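Subject: Re: [handheld-demos] Pad wear and the lid task
From: Heike Ackermann

Rüdiger Kröger wrote:
> Your summary says the policy got worse after the second batch of
> demonstrations. Did you change anything between batches? With more
> data I would have expected the reverse.

Nothing we meant to change. Same table, same people, same two hand-held grippers. What we hadn't been tracking was the pads, so I went back through the wrist views and graded them by hand. 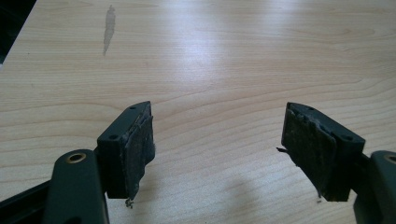
The first batch was 100 demonstrations, all on new pads. The second was 160, and we never swapped the pads during it. When a pad gets ragged, people squeeze harder and come in at a steeper angle without noticing. You can see it in the recorded finger widths. The policy learns both habits and mixes them, and on the arm (which has the new Petersen pads) the hard squeeze tips the container over.

I then trained again with one extra input, a pad grade from the operator, fixed for each demonstration. At test time we set it to "new." That recovered most of the loss on opening the lid and all of it on closing. Throwing out the worn-pad data gave nearly the same result on closing but did worse on opening, so I would keep the data and label it. 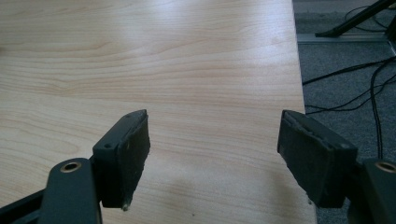

Two cautions. The grade is one person's opinion, and I only had Trastby to check it against mine. Also, glare on the table differs between batches, and I can't fully separate that from the pads. Masking the upper part of the wrist view made little difference, but that is a weak test.

The grading sheet and the training settings are in the Westatero folder under March. If your group has wrist views with visible wear, I'd like to run the same comparison on them.
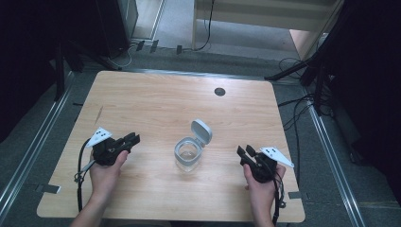
Hindberg replied off list that the head view might be enough to predict the squeeze without any grade, and asked for a run with the wrist views left out. I have that queued and will post the numbers to this thread.

Heike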